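Sizing a workbench for people of different heights

Most workbenches are bought by length. Nhung Hoàng, who has specified furniture for workshops and teaching laboratories for most of her career, thinks this is the wrong place to start.

"People send me a floor plan and ask how many benches will fit along the wall," she said. "The plan has no heights on it. When I ask what the bench is for, I get the name of the department."

Hoàng works for Brendow, a small practice that writes furniture schedules for colleges and light industrial units. We spoke on a Thursday, between two site visits, about the part of the schedule that clients tend to skip.

Her method begins with the elbow. For general assembly, she sets the work slightly below the elbow of a standing user. Fine work, such as soldering or inspection, goes higher, so that the forearms can be supported. Heavy work, such as filing or planing, goes lower, so that body weight can be used. The figure that matters in each case is the height of the work and not the height of the bench top.

"If you have a vice on the bench, the top of the jaws is your working height," she said. "I have seen benches measured to the millimetre and then fitted with a vice that puts the job at chest level."

At Clolmont, a training centre she surveyed in May, the existing benches were all one height. The shorter trainees stood on pallets. The taller ones leaned on their forearms and complained of stiff backs by the afternoon. Replacing every bench was outside the budget, so the schedule was split into a fixed group for heavy work and an adjustable group for everything else.

The tops were a separate argument. Hoàng prefers solid timber for general use. It can be sanded, it is quieter than steel when a tool is dropped on it, and small parts do not skid so readily. Her objections to it are movement and maintenance. A timber top fixed rigidly to a metal frame will try to change width with the seasons, and the fixings must allow for that.

"Slotted holes, and washers big enough to cover them," she said. "It is the cheapest line on the drawing and it gets left off."

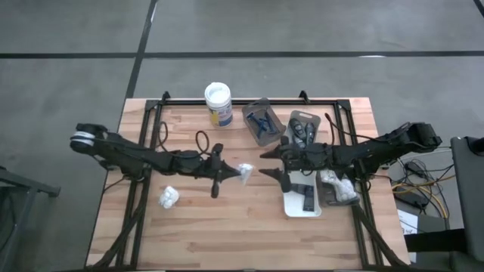
A striped butcher-block top within a black aluminium extrusion frame.

Xuelian Jia, who runs the fabrication side at Vieira and builds many of the benches Hoàng specifies, agrees about the slots but is less convinced by timber. Her customers spill cutting fluid. She would fit a laminate top to half of the benches that leave her shop with oiled wood.

"Oil it twice a year and it will outlast the building," Jia said. "They oil it once, the week it arrives."

Her own concern is stiffness. A load rating of 500 kg says how much a bench will hold when nothing is moving. It says little about sway, and sway is what the user notices. Jia tests each adjustable bench at its full height by pushing on the long edge of the top and measuring the deflection with a dial gauge. Adding a rear cross-brace makes more difference than using a thicker leg, in her experience, although it takes away some knee room for seated work.

Adjustment is the other source of complaints. Vieira supplies crank and electric versions, and also a pinned leg with holes at 25 mm centres. The pinned leg is the cheapest and the stiffest. It also takes 2 people to move, and Jia has found that most are set on delivery and never altered.

"I would sell a pinned bench to someone who works alone," she said. "For a shared bench, if it takes longer than a minute to change, it stays where the last person left it."

Hoàng writes the adjustment time into her schedules for that reason. She also asks for a scale on one leg, so that users can return to a known setting. The Butar range, which she used on an earlier job, had the scale printed on a sticker that wore off. She now asks for engraving.

Floors take up the remainder of the document. An older workshop floor is rarely level, and levelling feet use up some of the height range. Hoàng measures the fall across each bench position before the schedule is issued. Jia would like the measurements sooner, as the feet are ordered first.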